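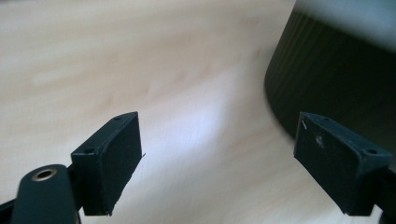
Light-colored wooden tabletop with bright light across the middle.

Caring for a Light Wooden Tabletop

Household Guidance from the Movinley Residents' Service
Issued 29 July 2024

The furnished apartments managed by Movinley are supplied with a wooden dining or work table. Many of these tables are pale, and pale wood shows tea, ink and cooking oil sooner than dark wood does. The guidance on this page applies to tables in the apartments and to those in the shared kitchens. It may also be useful to residents who have brought a wooden table of their own, provided that the maker's instructions are read first.

Residents who do not know how their table is finished should read the next section before using any product on it.

Identifying the finish

Wooden tables are generally finished with lacquer or varnish, with oil, or with wax. The care of each is different, and a product intended for one may leave another sticky or cloudy.

The finish is recorded on the furniture sheet in the apartment folder. If the sheet is missing, a simple test may be carried out on the underside of the table, near a leg. Place one drop of clean water on the wood and leave it for 9 minutes. On a sound lacquered surface the drop will remain as a bead and will wipe away without a trace. On an oiled surface that is due for treatment, the drop will darken the wood slightly, and the mark will fade as the wood dries. A waxed surface will often show a faint white ring, which can be buffed out with a dry cloth.

If the result is unclear, treat the table as oiled and use as little water as possible.

Everyday cleaning

Remove crumbs and grit with a soft brush or a dry cloth before wiping. Grit dragged under a damp cloth is the usual source of the fine scratches reported at the end of a tenancy.

Wipe the surface with a cotton cloth that has been rinsed in lukewarm water and wrung out firmly. The cloth should leave no standing water. Work along the grain, from one end of the table to the other, and finish with a second, dry cloth. Include the edges, where hands rest and grease collects.

A drop of mild dish soap may be added to the water for greasy marks. Wipe once more with plain water afterward, then dry. Soap left on pale wood dulls it over time and attracts dust.

The following should not be used on any table supplied by Movinley:

Scouring powder, steel wool or the rough side of a sponge
Bleach or chlorine wipes
Undiluted vinegar
Window cleaner containing ammonia
Silicone furniture spray
Steam cleaners

Silicone spray deserves particular mention. It gives a pleasing shine for a day or two, but it works into the grain and prevents new oil or lacquer from holding. Tables treated with it have to be stripped before they can be refinished.

Checking the surface by daylight

Marks on light wood are difficult to see under a ceiling lamp. Once a month, clear the table completely and look at it from a low angle with the daylight coming across it. Rings and dull patches appear readily at the border between the bright and the shaded part of the surface. A very strong patch of light can itself hide a mark, so it is advisable to look from both ends of the table.

Run the palm of the hand over the wood at the same time. An area that feels rough or dry has usually lost its finish. Fingertips are less reliable for this purpose than the palm.

Sunlight and uneven color

Wood changes color with exposure to light. Depending on the species and the finish, a pale table may become more yellow or may bleach slightly. The change itself is normal and is not treated as damage. Uneven change is more troublesome, as when a runner or a desk pad has stayed in one position through the summer and leaves its outline behind.

Move mats, bowls and lamps a little each week. Where a table stands at a window, turn it end for end every three months or so, and draw the blind during the strongest hours of the day in July. Extension leaves kept in a closet will remain the original shade. Residents who intend to use them from time to time are advised to leave them out for a few weeks each year – otherwise the difference in color will be noticeable when the table is opened.

Heat and moisture

Place a trivet or a thick folded towel under any pan, teapot or casserole dish. Thin cloth placemats are not sufficient. Laptop computers and chargers should be raised on a stand during long use, as steady warmth can soften some finishes.

Cups and plant pots should stand on a coaster or saucer. Unglazed clay saucers let moisture through and need a cork mat beneath them. Spills of coffee, red wine, beet juice or turmeric should be blotted at once. Press the cloth down and lift it; wiping spreads the color into the surrounding grain.

Table legs and edges should be kept away from radiators. A gap of 15 inches is requested in all apartments.

Treating common marks

White rings. A white ring generally means that moisture is held in the finish. Leave the table uncovered overnight. If the ring is still present, lay a dry cotton cloth over it and pass a barely warm iron across the cloth for a few seconds, without steam, lifting the cloth often to check. This method is for lacquered tables only.

Dark rings. A dark ring has usually reached the wood below the finish. It cannot be removed by cleaning and should be reported.

Grease on oiled wood. Sprinkle plain cornstarch over the spot, leave it for 26 minutes, and brush it away. Repeat if necessary.

Ink. Blot with a damp cloth and a little dish soap. Alcohol and nail polish remover should not be applied, as both can dissolve the finish.

Adhesive residue. Warm the residue with a hair dryer on its lowest setting and roll it off with a fingertip. A plastic card may be used to lift the edge, held almost flat. Metal scrapers must not be used.

Fine scratches. On oiled wood, a small amount of the oil listed on the furniture sheet, rubbed in along the grain, will make light scratches less visible. Scratches in lacquer should be left alone. Filler crayons rarely match pale wood and are difficult to remove once applied.

Renewing the oil

Oiled tables in daily use should be treated once or twice a year. The apartment tables are finished with Dakex clear table oil, and small cans may be requested from the office. Residents should not substitute olive, sunflower or other cooking oils, which can turn sticky and develop an unpleasant smell.

Clean the table and allow it to dry overnight. Apply a thin coat with a lint-free cloth, working along the grain. Wait 17 minutes, then wipe away all oil that has not been absorbed, using a fresh cloth. Oil left standing will dry to a tacky film. Leave the table unused until the following day and open a window while it dries.

Caution: cloths soaked in oil can heat up and catch fire without any flame being present. Spread them out flat in the open air to dry, on a surface that will not burn, or soak them in water and place them in a sealed metal container. They should never be crumpled into a wastebasket.

Using the table for hobbies and repairs

The dining table often serves as a workbench. This is permitted, provided that the surface is protected. A cutting mat should be used for all knife work, and a felt pad or old blanket placed under tools, machine parts, sewing machines and anything with exposed screws. Lift heavy items into place, and check the underside for grit before setting them down. Clamps require a scrap of wood or cork between the jaw and the tabletop.

Newspaper is not recommended as a cover – the print can transfer to pale wood if it becomes damp. Plain brown paper is a better choice. Vinyl cloths may be used for an afternoon but should be removed afterward, as some soften the finish beneath them.

Reporting damage

Residents are asked to report dark rings, burns, lifting finish or open joints within a week of noticing them. Early repairs are usually limited to one area and can be done in the apartment. Refinishing is carried out by Anditz, and the table is normally away for several days. A folding table will be lent for that period on request.

Reports may be left at the front office or handed to Godfrey Nyaga, Furnishings Supervisor. Questions about the finish on a particular table should be addressed to Ruby-Lee Cartwright, Residents' Service. Please state the apartment number and the finish given on the furniture sheet.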